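Taking a youth group to the robot open day at Siststead, is it worth the trip?

Posted by mossy_kettle

Hello all. I help run a Thursday club for 11 to 14 year olds in Ustondale and one of the parents has sent me the flyer for the Koyama open day over at Siststead on 25 June 2026. I rang up and they can take a party of 15, which is pretty much all of us plus two adults. It's free but the minibus isn't, and I've been quoted £124 for the afternoon, so I'd like to know a bit more before I ask the parents to chip in.

Has anyone been to one of these? They did one in April, I think. What I'm really after is whether the kids get to see anything moving, or if it's an hour of slides and a biscuit. I've got a couple who will wander off the minute they're bored. Also is there anywhere to eat a packed lunch, and is it noisy? One of ours wears ear defenders and I'd want to warn her.

Thanks in advance!

harbourlad62

Went in April. It was alright. Parking is dreadful, get there early. My grandson liked it.

Penny Lattice

Oh do go, we had a lovely time! I took my two and my sister's three in April and the only one who moaned was my brother-in-law (he wanted to see cars being welded and it isn't that sort of place at all). There is a talk at the start, maybe ten minutes, given by a very patient man called Minoru Oda, and then you're split into groups of 7 and sent round the different areas. With 15 of you they'd probably make two groups and have somebody hang on for the next one, so it's worth asking about that when you book.

They've got several little areas set up like bits of a house or a hotel, and in each one there's a robot having a go at a job. You stand behind a rope, and there's a screen at each stop so the ones at the back can see what's going on.

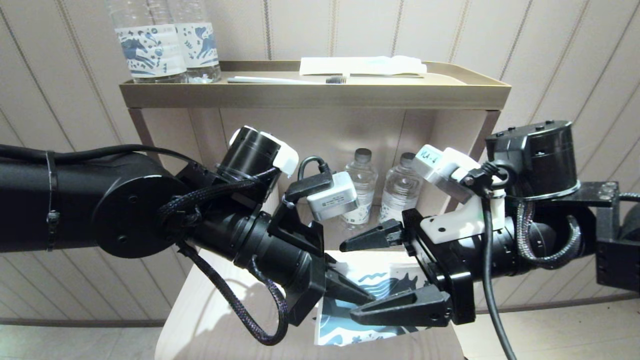
My lot spent longest at the tidying area, which they call Zuta, and I had to drag them away from it in the end. It's two arms working together on ordinary household bits, and I think the ordinariness was what got them, because everybody knows what it is to be told to clear up. There were water bottles and a toothbrush on top of the cabinet, and the grippers were down by the lower shelf, busy with a white card with a blue wavy pattern on it. I'd never thought about how awkward a card is until I watched that screen! My niece decided the arms were called Geoff and Maureen and gave a running commentary, which the staff took very well. If yours are the sort to ask questions, this is the stop to let them do it. The young woman looking after it told us what happens when the two arms get in each other's way, and she let the children guess what it would try next.

It's slow, mind. Tell them that before you go. Mine had films in their heads and the first few minutes were all "is it broken?" but once they settled they were glued.

Noise wise I'd say fine. There's a hum and a bit of whirring, and the loudest thing on our day was other people's children. I'd still bring the ear defenders for the talk, as the microphone squealed twice and made us all jump.

For lunch there's a grassy bit behind the building with benches, nothing indoors that I could find. The café does toasties but the queue was daft. The lady on the door told me they'd had 287 people through by two o'clock, so I'd aim for the first slot if the minibus can manage it. Toilets are up one flight of stairs, with a lift round the corner if anyone needs it.

Hope that helps, and let us know how you get on x

mossy_kettle

That's brilliant Penny, thank you, just what I needed. I'll ring them back about the groups and ask for the first slot. harbourlad62, when you say early, how early? We'll need somewhere to put a minibus.

harbourlad62

Half nine. There's a lay-by past the gates if it's full.

Ustondale Neighbours Help Board | Contact the moderators | Copyright remains with individual posters | Back to top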